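Vitstead House: Periodic Electrical Inspection, Common Areas
Checklist and comments
Form 201, July

Main intake and meter cupboard
Access clear: Satisfactory
Door lock and warning label: Satisfactory
Comment: The label has been renewed as requested in the previous report.

Distribution boards
Covers secure: Satisfactory
Circuit chart present: Unsatisfactory
Comment: The chart at board 3 still refers to the former laundry. The managing agent, Mulcahy, is to supply a corrected copy under job 2685.

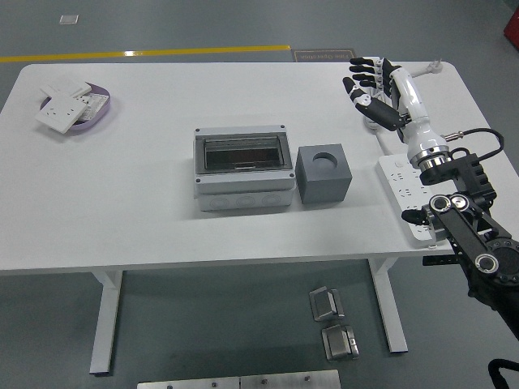 Socket outlets, corridors and lounge
Faceplates free of cracks: Satisfactory
Fixings tight: Requires attention
Comment: The outlet beside the lounge radiator moves when a plug is withdrawn. It should be refixed before the room is next let. Extension leads must not be used as a substitute in the meantime.

Emergency lighting
Charge indicators lit: Satisfactory
Full duration test: Not carried out
Comment: The test was deferred at the request of residents on the upper landing. Flesow to propose a new time, preferably after 10 am.

External lighting
Fittings weathertight: Unsatisfactory
Comment: Water was found in the fitting over the Cosden Road entrance. The circuit has been isolated and tagged 566. It is not to be re-energised until the gasket has been replaced and the circuit retested.

Portable appliances
Outside the scope of this inspection. See separate register.

Copies to: Mulcahy; Flesow; site file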